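Tablero encastrado en marco de madera: holgura y producto para limpiar la superficie

Foro de bricolaje > Mesas y bancos de trabajo

Fares Shboul
Tengo una mesa rectangular con borde de madera clara y una superficie lisa azul grisácea, muy pálida, colocada dentro del marco. Es de la marca Trorstead y la compré de segunda mano, sin instrucciones. La uso para manipular piezas pequeñas y blandas, siempre de una en una.

Dos dudas. La primera: en la junta entre la superficie y el marco se acumula polvo y no sé si conviene sellarla. La segunda: qué limpiador admite la superficie sin que aparezcan brillos. Hasta ahora he usado agua con jabón neutro. 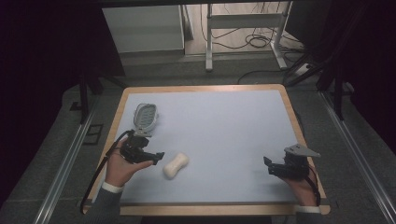
Stüber_40
La junta no se sella con silicona rígida. El marco de madera trabaja con la humedad y la placa no lo hace en la misma medida, de modo que el cordón acaba despegándose por un lado. Si la holgura es regular en todo el perímetro, se deja abierta y se aspira con boquilla estrecha. Si hay tramos en los que entra una tarjeta, cera blanda en barra del tono de la madera, retirando el excedente con espátula de plástico.

Para la superficie: jabón neutro al 5 %, paño de microfibra bien escurrido y secado inmediato. Nada de amoniaco ni estropajo. El alcohol isopropílico, solo en manchas de rotulador y probando antes en una esquina.

Bemis
Yo sellé la mía con silicona y sigue bien. Llevará puesta desde octubre.

Skillis
Coincido en lo de la cera, con un matiz: antes de aplicarla hay que desengrasar el canto del marco, o no agarra. Dejar secar 20 minutos.

Sobre los brillos, casi siempre vienen del roce repetido en la misma zona y el limpiador tiene poco que ver. Si se trabaja siempre en el mismo punto, conviene girar la mesa cada cierto tiempo. Los cables que pasan por encima del borde también marcan la madera; un perfil de fieltro adhesivo en el canto lo evita. Se vende en rollo y se corta con tijera.

Fares Shboul
Probaré la cera en un lado corto. La holgura es mayor ahí.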